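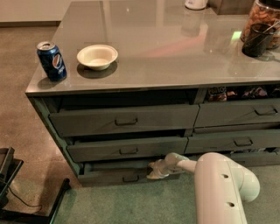 Malinowski on the bottom left drawer, fingers in the gap. Nov 17, 2018

1/ Okay, a few of you asked what I do all day when I say I'm "looking after the arm," so here's a maintenance thread. Malinowski is the arm, yes, it has a surname and no first name, and no, I didn't pick it. It opens and closes drawers at our place in Jurville and I keep it in shape to do that.

2/ The drawer you see it on is the bottom left one, and it's my least favorite drawer in the building. Everything up at counter height is easy. Down near the floor the arm has to fold itself into a shape where a tiny error at the shoulder turns into a big error at the fingertips.

3/ So most of my work this month has been fingertips. They're the pale, kind of see-through ones, and they're softer than you'd guess. Great for not chewing up a drawer front. Not so great for lasting.

4/ My rule is new fingers every 500 pulls. I used to wait until I could see the wear and that was dumb, since a finger starts slipping well before it looks bad. Now there's a counter in the log and when it hits the number I swap them, even if they look brand new and it hurts my cheap little heart.

5/ Swapping them is a coffee-break job. Power off the gripper, back the screws out, slide the old pair off, wipe the seats with a dry cloth, slide the new pair on, snug the screws evenly. EVENLY. I did one side all the way and then the other once and spent an afternoon chasing a twist that I'd put there myself.

6/ After new fingers you have to redo the tip offset. Please don't skip it. The new ones are never quite the same length as the ones you took off, and the arm has no way of knowing that.

7/ Which brings me to last week's mess! Malinowski kept missing the lip of the bottom left drawer. Not every time, only often enough to ruin my mood. It'd come in, the fingers would skate along the front, and it would stop and wait for me like a dog at a door.

8/ First guess: the drawer. We'd had it open and shut all week so I figured the runners were gummed up. Took the drawer out, cleaned the runners, put it back. Ran beautifully by hand. Arm still missed.

9/ Second guess: the glass top. It's super shiny and it throws streaks of glare right back at the camera, and I've blamed that glass for plenty of things before. Rhona Hepburn told me to throw a towel over it and try again before I went any further. Towel on. Still missed. Sorry, glass.

10/ Third guess was the base, and I should've started there. You put a level and a tape on the base BEFORE you take the furniture apart. Writing it here so I have to look at it.

11/ The green carpet under the work area is the catch. It's a low pile, feels totally solid when you walk on it, but it gives a little. Push on it in the same spot day after day and it gives a little more on one side.

12/ The reach to that drawer is taught with the base 330 mm off the cabinet front. I measured at both corners. One corner was right on, the other was 2 mm closer. Doesn't sound like anything, does it? Add the fold in the arm and it's plenty to lose a drawer lip.

13/ Fix: hard pads under the feet so the load goes down through the carpet to the floor, level it again, set the distance again with a spacer block instead of my eyeballs. Alper Uysal cut the block for me from a scrap he had lying around. I wrote 330 on it in fat marker and if it ever leaves the room I'm going to be unbearable about it.

14/ Then the offset again (see post 6, I meant it), then I retaught the approach for all the drawers, left column first. Left column bottom to top, right column bottom to top. I start at the bottom because if the low ones work the high ones nearly always do too.

15/ Someone at the Nastden office asked why I teach it to go in at the top edge of the drawer front when there's a perfectly good handle. We do both! The handles are dark and easy to find, and they're my choice when the drawer is fully shut. When a drawer's already out a bit, the gap along the top gives the fingers more to hold on to.

16/ And yes, I leave the drawers out a few inches sometimes, on purpose, at different amounts. If you only ever teach it from "closed" it gets very good at closed and falls to pieces the first time a person walks by and doesn't push one all the way in. Which is every person I've ever met.

17/ Reply to a DM: the settings I keep on a card taped inside my notebook are pull speed (slow), grip force (lower than you think), and how far to back off after a miss. That last one matters a lot. Too short and it tries the exact same bad spot again. Too long and it's wandering off toward the snacks.

18/ Speaking of which, the stuff on top stays on top. Pepsi can, white bowl, the cup with the utensil in it, the big jar. I want things up there when I check the swing of the arm, because a clear counter lets you get away with a sloppy path. My pass mark is that I can run the whole set and not once reach for the can.

19/ Nikola Wysocka keeps asking if I'm going to teach it to get things out of the snack cubby under the glass. Nikola, that cubby is packed. Shiny wrappers are a whole different headache. Ask me in July.

20/ Cable check, while I'm here. Every morning, before power, I run my hand along every cable from the wall to the base and look at what's on the floor. A cable wants a gentle curve and some slack. If it's tight with the arm parked it's going to be very tight with the arm stretched out.

21/ Also every morning: wipe the covers with a barely damp cloth. White shells show everything. I like that, to be fair, because a fresh gray smudge tells me where it's been rubbing against something, and then I go find the something.

22/ Joints I leave alone unless they talk to me. Leszek Stępień taught me to run each one by itself, slowly, with the radio off, and just listen. A steady hum is fine. A tick that comes back at the same angle goes in the book with the angle next to it.

23/ I've got one of those in the book right now, wrist, very faint. It hasn't changed since I wrote it down. I'm watching it.

24/ Spare fingers: we buy ours from Rarnanen, and I keep two pairs on the shelf, labeled left and right, because they'll go on backward and they will NOT tell you.

25/ Where we are after the pads: the counter on this set of fingers read 518 when I finally swapped them, so yeah, I went over my own limit. I was in the middle of teaching the right column and didn't want to change two things at once. I'd make the same call again, I think.

26/ Next up is checking whether the carpet keeps settling. Spacer block in at both corners, start and end of the day, write it down. If it moves again I'm asking Leszek Sowa about cutting the carpet away under the base, and he's going to say no, and then we'll talk about it some more.

27/ If you've got an arm standing on carpet, tell me what you did about it. Plates? Cut it out? Gave up and moved? I'm reading replies tonight.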